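4 Installing and Setting Up the Fludura Heated Towel Rail

4.1 Before you begin

Read this section through once before opening the wall fixing kit. The Fludura rail is supplied in two heights, 700 mm and 1000 mm. The steps are the same for both unless a note says otherwise. Check the height printed on the carton label against your order. A rail that has been mounted cannot be returned as unused.

You will need:
a drill with a masonry or wood bit to suit the wall
a spirit level
a pencil and masking tape
a cross-head screwdriver
the hex key from the fixing kit

CAUTION: The electrical connection must be made by a qualified electrician. Do not plug the rail into an extension cord. Do not shorten or splice the supply cable.

CAUTION: Check for pipes and cables behind the wall before drilling. Tile can hide a repair that does not appear on any plan.

4.2 Choosing the position

1. Select a section of wall that is flat and strong enough to carry the rail with a full load of wet towels. On plasterboard, fix into studs or use the Lultmont hollow-wall anchors (sold separately). The plugs in the kit are for solid walls only.
2. Keep the lowest bar clear of baseboards, cabinets and toilet tanks. Air must be able to rise freely behind the bars.
3. Follow local rules on distance from baths and showers. Where these differ from this guide, the local rules apply.
4. Mark the bracket positions with the paper template. Tape over each mark before drilling on tile.

Note: The template for the 1000 mm rail is printed on both sides. Use the side marked B. Side A is for an earlier bracket pattern and does not match the current rail.

4.3 Mounting the rail

1. Drill the four bracket holes and clear out the dust.
2. Insert the plugs until they sit flush with the wall surface.
3. Screw the lower brackets in place first. Leave them slightly loose.
4. Fit the upper brackets, then check all four with the level. Tighten the screws by hand – a power driver will strip the bracket threads.
5. Lift the rail onto the brackets with the cable outlet at the bottom right.
6. Tighten the locking screws with the hex key. Pull gently on the top bar. If the rail moves, remove it and check the plugs.

The electrician can now connect the supply cable to a switched outlet point. The control unit shows a steady amber light when power is present and the rail is in standby.

4.4 Loading the rail

Fold towels lengthwise and hang them so that both ends are even. Bunched fabric traps moisture in the inner layers and extends the drying time, particularly with heavy terry cloth. Leave at least one bar uncovered between towels.

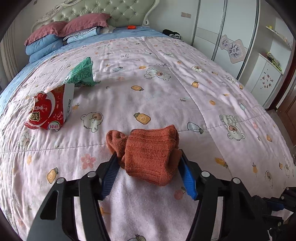
Bath sheets should be hung over the two upper bars. Hand towels and washcloths dry faster on the lower bars, where the heating element is closest. Do not place towels over the control unit. The sensor reads the temperature of the air around it, and a covered sensor will switch the rail off early.

CAUTION: Dry only textiles that have been washed in water. Do not hang items that have been cleaned with solvents or that carry traces of oil or paint.

4.5 Setting the timer

1. Press and hold the mode button until the amber light flashes.
2. Press the plus button to select a running time. Each press adds 30 minutes.
3. Press the mode button once to confirm. The light turns green and the rail begins to heat.
4. To cancel, hold the mode button until the light returns to amber.

Note: The rail takes around 30 minutes to reach its set temperature from cold. A short running time is suitable for warming a dry towel – use a longer one for drying.

The timer setting is lost if the power is interrupted. Repeat steps 1 to 3 after an outage.

4.6 First use

Run the rail without towels for one full timer cycle. A faint odor may be noticed as the coating cures. Open a window and let the cycle finish. If the odor is still present after a third cycle, switch the rail off and contact the Prarkolero service desk with the serial number from the underside of the control unit.

Cleaning instructions are given in Section 5. Fault lights are listed in Section 6.

Section 4 revised July 9, 2021. Technical review: Keerthana Fernandes.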